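I've had the same keyboard on my desk for years, a full-size Studau board I bought used, and by last winter it was disgusting. Crumbs, cat hair, a sticky patch near the Enter key that I don't want to talk about. The space bar had also started to rattle like a loose license plate. So I finally took the whole thing apart and cleaned it, and it came out so nice that three people at work asked me how to do it. I'm writing it down once so I can just send everybody the link!

My board is mechanical, and that's what these steps are for. If you have a laptop or a flat membrane keyboard, stop after the part with the brush, because the caps on those break if you look at them wrong.

## What you need

- A wire keycap puller (the plastic ring kind scratches the sides of the caps)
- A soft paintbrush, half an inch or so
- A bowl of warm water and a drop of dish soap
- Cotton swabs
- Isopropyl alcohol
- A small jar of switch-safe grease for the space bar
- An old towel

I use Winimel grease and a 4 dollar paintbrush from the hardware store. You can spend more on both and I have, and I couldn't tell the difference. 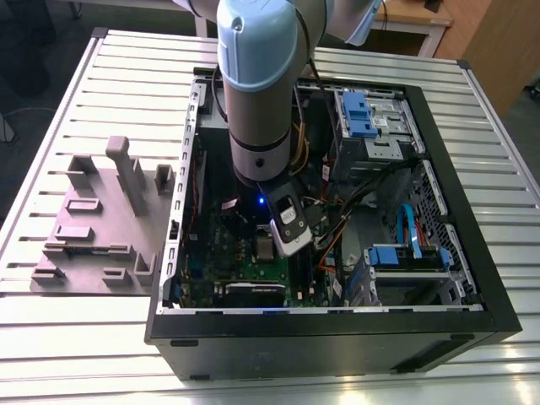
*Case on its side, side panel off.*

## Step 1: Unplug it and take a photo

Unplug the cable first. If the keyboard is wireless, switch it off and take the batteries out. Then take a picture of the layout with your phone. I know you think you remember where everything goes. I thought so too, and then I spent a good ten minutes arguing with myself over which side the Scroll Lock key lives on.

## Step 2: Pull the caps

Slide the wires under two opposite corners of a cap, give the puller a quarter turn so they grab, and pull straight up. Don't rock it side to side. Start with a function key, where a mistake won't bother you much, and work your way down.

Leave the long keys for last (space bar, both Shifts, Enter, Backspace). They sit on little metal bars called stabilizers, and you want to lift one end a tiny bit, then the other, then the middle. If one feels stuck, wiggle the puller closer to the center and try again.

## Step 3: Soak

Drop all the caps in the bowl and swish them around with your hand. Twenty minutes is plenty for normal grime, and mine had 22 because I was on the phone. Keep the water warm and no hotter, since thin plastic can warp. Rinse them in a strainer (please use a strainer, drains are hungry) and spread them out on the towel with the open side down so the water runs out.

Then leave them alone until the next day. Water hides inside the stems, and you don't want it dripping into a switch.

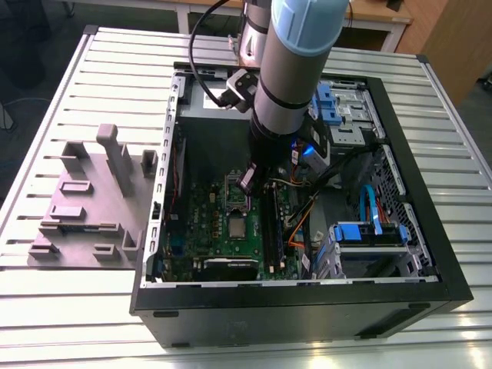

**Can I put the keycaps in the dishwasher?**

I wouldn't. The heat can bend the long ones, and the small ones slip through the basket and end up at the bottom of the machine.

## Step 4: Clean the board itself

Turn the keyboard upside down over the trash and tap the back. Stand back a little, it's going to be gross! Next, run the dry paintbrush between the switches, one row at a time, always toward the same edge. A vacuum with a brush tip works too on a low setting.

For anything sticky, dampen a swab with alcohol and rub the plate around the switch. Damp is the word here; if it drips, squeeze it out. Try a hidden corner first if your plate is painted.

## Step 5: Fix the rattle

My friend Firdevs Sönmez got me into this part, and I'll be forever grateful, even if it has made me a snob about other people's space bars. Put a little grease on the tip of a toothpick and dab it where each end of the wire goes into its plastic housing. Press the stabilizer up and down several times to work it in. Use less than you think. Too much and the key feels like it's moving through pudding.

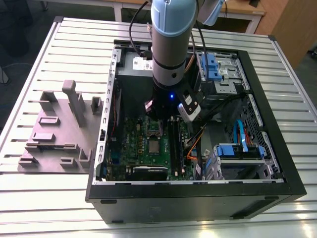

### Filed under: Keyboards & Mice

## Step 6: Put it back together

Pull up your photo. Start with the long keys this time, lining up the stems before you push, and press down firmly with your thumb until you feel a click on each side. Then fill in the rest, row by row. Check that the rows are the right way up too, because most sets have a different slope for each row and an upside-down cap feels really strange under your fingers.

Plug it in, open a blank document and press every single key. If one doesn't respond, pull the cap, look for a bit of fluff or a bent leg on the stabilizer, and seat it again. My left Shift needed two tries.

I do the full cleaning every June now, and the brush comes out whenever I can see hair between the keys.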